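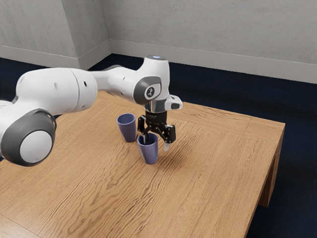 Yhon Taipe put it in one sentence when the new service plan was presented: an arm that cannot find the rim of a cup twice in the same place should not be asked to find it a third time until its gripper has been checked.

LIRKMONT, Jul 2, 2018 - Lirkmont today announced the release of a revised setup and maintenance procedure for Nina, the company's single-arm tabletop handling cell. The procedure applies to the arm, the parallel-jaw gripper and the simulated version of the cell in which every change is tried before it is carried over to the working unit.

Nina handles open plastic tumblers by the wall, with one finger inside the cup and the other outside. The grip leaves little room for error. A small shift in the tool center point, the position the controller takes as the working end of the gripper, can bring a fingertip down on the rim or press it against a neighboring cup.

A review completed in February covered 481 simulated pick attempts. Of these, 174 were run with a deliberate offset entered for the gripper so that the service team could record how the cell behaves when it is out of adjustment. The results were used to set the new inspection limits and to rewrite the order in which checks are made.

Under the revised procedure, the operator opens the gripper fully and compares the travel of both fingers before any cup is placed on the table. Fingertip pads are examined for wear and replaced as a pair. The flange screws are then checked against the torque values in the service manual, and the tool center point is measured again whenever the gripper has been removed. Two cups are set close together for the final test, which is run at reduced speed. The fingers must enter and leave the front cup without moving the rear one.

Joint calibration remains a separate task. It is to be carried out only by trained personnel, with the arm parked and the cell locked out.

The gripper service kit, part number 1893, is supplied by Femico and contains fingertip pads, flange screws and a gauge for checking finger travel. Existing kits may be used if the gauge bears the current revision mark. Older gauges should be returned to Femico for exchange at no charge.

"The earlier instructions treated the gripper as the last item on the list," said Taipe. "Most of our adjustment calls concerned the gripper, so it now comes first."

The updated simulation files include the revised finger geometry and will be distributed with the manual. Sites that have made local changes to their table height or cup dimensions are asked to save those settings before installing the files.

Training on the procedure will be held at the Zukley service center, Room 145. Requests for places should be sent to the Lirkmont service desk with the serial number of the cell.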